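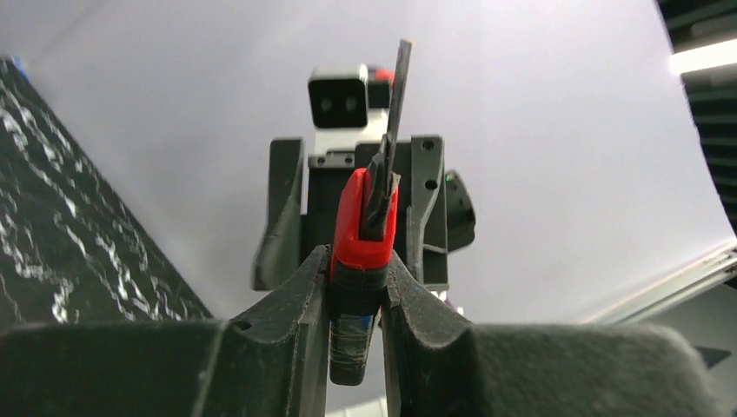
Farthorpe open day, Atville, May 19, 2025
Posted by Saturnino Esteban

I went to the Farthorpe open day expecting to be sold something, and I was. The leaflet promised a look at "smarter packing for small sellers." I ship 800 orders in a good November, mostly lamp parts, so I suppose I'm the person they had in mind. Parking was 5 dollars. The leaflet didn't mention that.

The first half hour was slides. One of them said a well-packed box can save a seller 1000 dollars a year. Which seller? Selling what? I asked and was told it was "an average across the pilot group." The pilot group was 14 shops. I wrote that down and moved closer to the coffee.

Things got better when Llinos Penry took us to the bench. She has been packing for a living a lot longer than the man with the slides, and she talked about the things I care about: how much tape is enough, what to do with a carton that has already made one trip, and where people put their labels. Her view is that most sellers use too much tape and put it in the wrong place. She may be right. I noticed she didn't say how many returns she sees from boxes with too little.

I wasn't crazy about the work surface. It's black with a marble pattern, very handsome, and I'd bet somebody picked it for the visitors. Try finding a dropped black screw on that. My own table is old plywood and I can see everything on it.
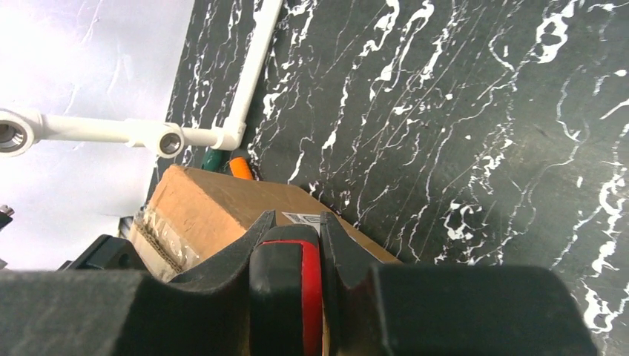

Labels took up more of the talk than I'd have liked, but there was one useful point in it. Keep the barcode flat and away from tape edges. Clear tape wrinkles, and a wrinkle throws glare. I've had parcels come back for less, so fine, I'll take that one home with me.

Then came the question of reusing boxes. Farthorpe is all for it, and the display wall was full of talk about second and third trips. I reuse boxes too, but I don't pretend they're as good as new. Once a corner goes soft you can tape it all you want and it will still fold under a heavy load. When I said so, the slide man told me that cosmetic wear doesn't matter. Llinos pressed her thumb on a corner and said she'd keep that one for light stuff. I know whose advice I'm following.
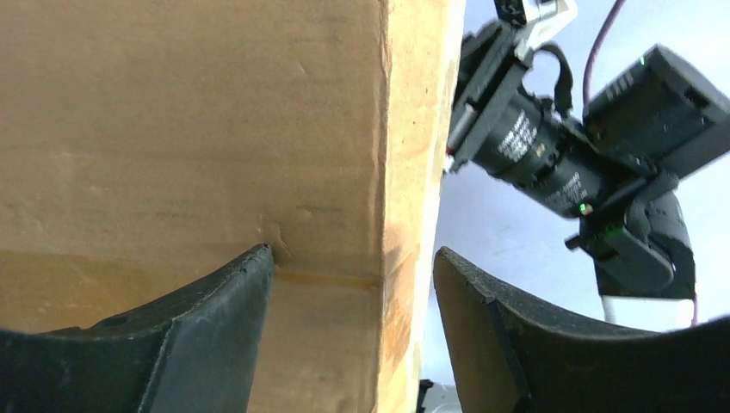 Tan carton with scuffs on the side and a small dent near the bottom.

There was a sales table on the way out, with starter kits from Lacson and a sign-up sheet for the Fondano course later in the year. I didn't sign. The kit had tape, labels and a printed guide, and I already own two of those.

Would I go again? For the bench part, yes, if they let me skip the slides. Bring your own lunch, the sandwiches were gone before our group got there.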